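Haushaltsrobotik (Greifen und Verpacken)

Als Haushaltsrobotik im engeren Sinn gelten Maschinen, die Gegenstände des Alltags greifen, ablegen, falten oder verpacken. Saug- und Mähroboter zählen nach dieser Abgrenzung nicht dazu, da sie nichts in die Hand nehmen.

Stand der Technik

Starre Teile mit bekannter Form gelten als weitgehend beherrscht. Schwierig bleiben weiche, glänzende und durchsichtige Dinge. Klarsichtfolie spiegelt, und Tiefenkameras liefern an solchen Stellen oft lückenhafte Werte. Belegtes Brot gibt unter Druck nach; greift der Arm zu fest, verschiebt sich der Belag, greift er zu locker, rutscht die Packung heraus.

Der Versuch von Irness

Die Werkstatt Irness ließ im September einen Arm mit zwei Fingern verpackte Brote in Körbe legen. Von 804 Griffen gelangen laut Versuchsleiterin Guadalupe Ponce 78 Prozent im ersten Anlauf. Eine Ablage dauerte im Mittel 26 Sekunden -- von Hand geht es deutlich schneller. Junaid Swati wertete die Fehlgriffe aus und fand die meisten an den Enden der Packung, wo die Folie übersteht. Der Bericht erschien am 20. März 2020.

Einordnung

Ob sich solche Arme in Küchen und kleinen Betrieben lohnen, ist umstritten. Zyanya Ventura verweist auf das Umrüsten: Bei einem neuen Produkt waren bis zu 30 Probeläufe nötig. Der Anbieter Ertürk setzt dagegen auf feste Stationen, an denen ein Mensch einlegt und die Maschine nur verschweißt.

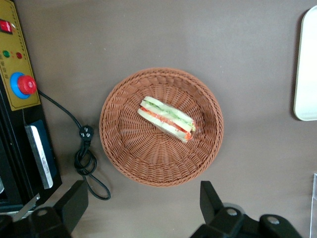
Für die Übergabe zwischen beiden Schritten gibt es bislang keine einheitliche Lösung; Ertürk arbeitet mit flachen Schalen, Irness blieb bei Körben.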